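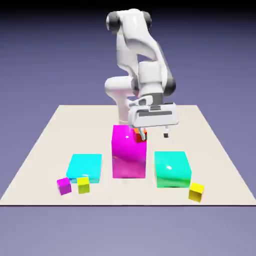
White robotic arm at a cream-colored tabletop.

Wax, soot, brass and bread: tips for looking after a home prayer corner and a church kitchen

Posted 16/05/2022
1,627 views

Pascha is behind us and my house smells wonderful, but oh my, the wax! There was wax on the tablecloth, wax on the floorboards, wax on my good coat (left sleeve, right where I held the candle on the way home), and a fine gray film above the little oil lamp in the corner. If you keep the feasts at home, or you help out in the kitchen at church, you probably have the same list. I've been collecting these tips for years from my mother, from the ladies in Graltcombe who bake, and from a lot of my own messes. Help yourself!

Getting candle wax out of cloth

Let it harden first. If you're in a hurry, put the cloth in the freezer until the wax turns brittle, then bend it and crack off as much as you can with a dull butter knife. Next, lay the cloth between two plain white paper towels and press with a warm iron, no steam, moving to a clean patch of towel every few seconds. You'll see the wax come through as a greasy spot. Keep going until the spots stop coming.

Beeswax leaves a yellow shadow that plain candle wax doesn't. Rub in a little dish soap with your fingertips, leave it for 20 minutes and wash as the label allows. Check before it goes in the dryer, as heat will set whatever is left.

Please don't iron over printed paper towels or newspaper. I once put a border of little blue geese onto a white lamp cloth, and they are still there.

For wool, skip the hot iron. Freeze, crack, brush, and if there's still a mark take it to the cleaner and tell them it's beeswax.

Wax on wood floors

A bag of ice cubes held on the drip for a minute or two does most of the work. Then slide an old plastic card under it, held almost flat. Wipe up the melted ice right away! Whatever haze remains will usually buff out with a dry wool sock. On a waxed floor you may take off a bit of the floor's own polish too, so have some of the same polish handy and touch it in.

Cleaning an oil lamp glass

I wash ours on Saturdays, before evening prayers, and it takes five minutes. Pour the old oil off into a jar, wipe the glass with a paper towel while it's still oily (this gets the soot better than water does), and then wash in hot water with a good squirt of dish soap. Rinse, then rinse again with a spoonful of white vinegar in the water. Dry it all the way. Any water left at the bottom will make the flame spit.

For colored glass, especially the old ruby ones, use warm water instead of hot, and never take it straight from the lit lamp to the sink. Let it cool on the counter. I lost my grandmother's that way and I don't want you to lose yours.

If the lamp smokes, the wick is too long. Trim it until it barely peeks over the float. A flame the size of a grain of barley is plenty, and it'll burn far cleaner. If it still smokes, try fresh oil. Mirsad Stojanovska wrote to tell me he strains the last of the bottle through a coffee filter and gets a steadier flame, so I tried it, and he's right!

And the usual word of caution: keep the lamp well away from curtains, dried palms and paper icons, and put it out when you leave the house or go to bed.

Soot on the wall and ceiling

Go dry first. A wet cloth turns soot into gray paint, and you'll be repainting. Use one of those dry rubber soot sponges, stroking in one direction with no scrubbing, and cut off the dirty face with scissors when it stops picking up. After that you can go over it with a barely damp cloth and a drop of dish soap.

To slow it down, move the shelf out from the wall by a hand's width. It made a big difference at our place.

Dusting icons

For a modern print mounted on wood, a soft, dry makeup brush is perfect. Brush from the top down, and hold the icon at a slight lean so the dust falls away from it. No sprays, no furniture polish, no glass cleaner.

For anything hand-painted, old, or flaking, leave it alone apart from moving it somewhere with less damp and less sun. People used to rub icons with onion or potato or cooking oil, and my mother swore by it, but conservators have been undoing that sort of thing forever. If it's precious to you, ask one.

Metal covers are their own puzzle. If you can't tell whether it's silver or plated, a dry soft cloth is the only thing I'd use.

Brass candlesticks and the hand censer

Get the wax off before you polish. Set the candlestick in the sink and pour hot (not boiling) water over it, with a strainer in the drain, because wax in the pipes is a whole other Saturday. If the base is weighted or has felt on it, don't soak it. Use a hair dryer on low and wipe as the wax softens.

For tarnish on plain solid brass, I mix a spoonful of flour, a spoonful of salt and enough white vinegar to make a paste. Smear it on, wait ten minutes, rinse well and dry at once. The shine is so cheerful! Lacquered brass shouldn't get the paste. Warm soapy water is all it needs.

Line the bowl of a censer with a square of heavy foil and a little clean sand before the charcoal goes in. When it's stone cold, lift the whole lot out. Cold means cold, by the way – charcoal that looks dead can stay hot for hours, so I leave mine overnight on a stone tile and empty it into a metal can the next morning.

Sticky resin around the rim comes off with rubbing alcohol on a cotton ball. Do this with the censer cold and nothing lit in the room.

Bread with a stamp

I could talk about this all day. If your seal keeps vanishing in the oven, these are the things that have helped me most:

Make the dough stiffer than you think. It should feel like an earlobe.

Knead longer. I do 20 minutes by hand, with the radio off and a prayer going.

Flour the stamp lightly and tap off the extra. If you oil it, the pattern fills up.

Press hard, hold while you say a short prayer, and lift straight up.

Prick the loaf with a toothpick around the edge of the seal, right to the bottom, so air can get out.

Let it rise only a little after stamping.

A wooden stamp should never sit in water. Brush it with a dry toothbrush, pick out the corners with a toothpick, and leave it face up to air. Mine came from Galadano and has a crack from the one time I forgot it in the dishpan, but it still prints beautifully.

Wheat for memorials

When you boil wheat for koliva, the enemy is water. Drain it, rinse it until the water runs clear, and spread it on clean cotton towels overnight in a cool room. In the morning it should roll around without sticking. Toast the breadcrumbs or ground nuts until they're dry too, and make that layer thicker than looks right before the powdered sugar goes on. Put the sugar on as late as you can and press it with wax paper.

For 50 people I boil two kilos of dry wheat and there's always a bowl to take home. Blagoje Yordanov's family adds orange zest, and now we do as well.

Don't leave cooked wheat out on the counter all day. Once it's dried, it goes in the fridge until you put it together.

Little odds and ends

Dried basil from the feast of the Cross keeps its smell in a paper bag, not a plastic one. By October mine is hanging on the back of the pantry door.

Red egg dye on fingers: lemon juice and salt, then hand cream.

Red egg dye on a white counter: a paste of baking soda and water, left on for a while and wiped gently. Test a corner first.

Candle stubs go in a coffee can. Ask at your church whether they collect them for melting, many do.

Blessed things that are broken or worn out don't go in the trash at our house. Ask your priest what he'd like done with them, as customs differ a lot from place to place.

A strip of masking tape with your name on the bottom of every dish you carry to the hall. Casserole lids too!

Next time I want to get into storing vestments and embroidered towels, and moths, which I have opinions about. If you have a trick for getting lamp oil out of carpet, please send it in, I'm still working on a spot by the door.

Filed under: Home, Feasts, Kitchen
Older post: Milošević plum jam for the fast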